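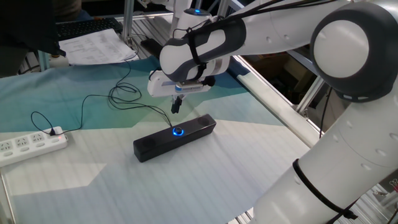

Cable management in robot work cells

Cable management in robot work cells is the set of rules and working habits that govern how power leads, signal cables and the cords of test objects are routed, fixed and inspected near a robot arm. It is treated as part of cell safety, and also as a matter of keeping results repeatable. The subject covers cables fixed to the arm itself, cables crossing the table, and mains supply to anything the arm is meant to handle.

Cables on the arm

Many small arms carry the wiring for the gripper on the outside of the links. Good practice is to fasten it with straps on the rigid part of each link and to leave a free loop at each joint. A strap placed over a joint pinches the cable each time the joint turns. The loop must be long enough for the full turn of the joint but short enough not to catch on a fixed post or on a second arm sharing the same structure.

Loops are checked by driving each joint slowly to both ends of its range with a person watching and a stop button in reach. The check is repeated whenever the gripper is changed.

Cords on the table

Household goods used as test objects often have a cord of their own. A speaker bar with a thin lead, for instance, may be pressed, turned or pushed by the gripper while it is switched on. The lead then becomes part of the workspace. It can be dragged under the fingers, hook on a corner, or pull the object out of place.

The Brerulden guidelines, a set of shop rules shared between several small laboratories, ask that such cords leave the object on the side away from the arm. Slack is to be kept outside the reach of the gripper where the table allows it. The guidelines set a clearance of 80 mm between a resting gripper and any live cord, and 32 mm for a cord carrying only low voltage. Earlier drafts gave a single figure for both.

Table cloths and mats are covered by the same section. A cord should run over a cloth and never beneath it, where it cannot be inspected and where it raises a ridge.

Power strips

A power strip should stand at the edge of the table or be fixed to the frame, with its switch or indicator light in view of the operator. Plugs are to be pushed fully home. Opinions differ on whether a strip may lie on the work surface at all. The Petridis handbook permits it if the strip is outside the programmed area; the Dillitz rules require it to be mounted below the table top.

Liquids are kept off any table that holds a strip. Papers and keyboards are allowed outside the reach of the arm, though the Dillitz rules ask for them to be moved to a separate desk before automatic running.

Inspection

Cables that flex are inspected every 14 working days under the Brerulden guidelines, and fixed cables each August. The inspector looks for flattened spots, cracked sheathing and loose straps. The Gellura checklist, which has 44 items in its current form, adds a tug test on each connector with the power off.

A damaged cable is replaced. Repair with tape is not accepted under any of the four sets of rules.

See also

Emergency stop
Guarding of machinery
Strain relief

Last edited 2023-06-10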